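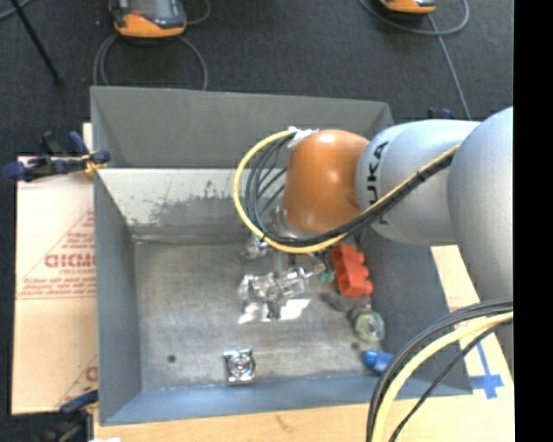 Gallery / Workshop and Storage

The grey metal bin, seen from above, with a few small objects lying in it. The scratched floor is what visitors always ask me about.

Welcome to the gallery of our bins and trays. My name is Teodoro Tiongson and I look after the containers at Samonte, where I have worked for 13 years. Before that I was in the packing room at Bevell. Many people think a bin is only a bin. I have a different opinion, and in this gallery I would like to show what an old one looks like after honest work.

About the sides. They are sloping, and this is the feature I like best. When a small part is dropped near the wall, it slides back towards the middle. With straight walls the small parts stay in the corners and your fingers become tired of looking for them. We had straight ones from Kitenis in the past and I do not miss them.

About the marks. On the far side, the sloped panel is lighter than the wall above it, and it has dark scuffs and worn patches. My colleague Milagros Umali wanted to paint over them. I asked her to leave them, and she was kind enough to agree. Paint inside a bin comes off in small flakes, and then the flakes travel together with the parts.

About the floor. The metal looks brushed, with grey and brownish marks which are not even. We wash our bins with warm water and a little soap, then we dry them with a cotton cloth. Please do not use steel wool. I did it once, in my first January here, and the bin looked worse than before.

About the colour. All our metal bins are called "grey" in the list, but if you look at the left wall and the near wall, they have some blue in them. Lilibeth Pangilinan, who keeps the list, says that it is the light from the windows. I believe it is the metal. We have discussed this over many cups of tea and we are still friends.

About the number. Each of our bins has a number in the list, and the list has now reached 121. The numbers of bins which have left us are not given again. Number 97 went to Jucélia Meireles at Vustus, and she keeps spare hinges in it. She wrote to me that it is doing well.

If you have an old metal bin with sloping sides and you want to know how to clean it, you can write to me through the contact page. Please say which size it is and if it has any sharp edges. I answer in the evening, usually after seven o'clock.

The plastic trays and the lids have their own pages in the same category. The page of the lids is not complete yet.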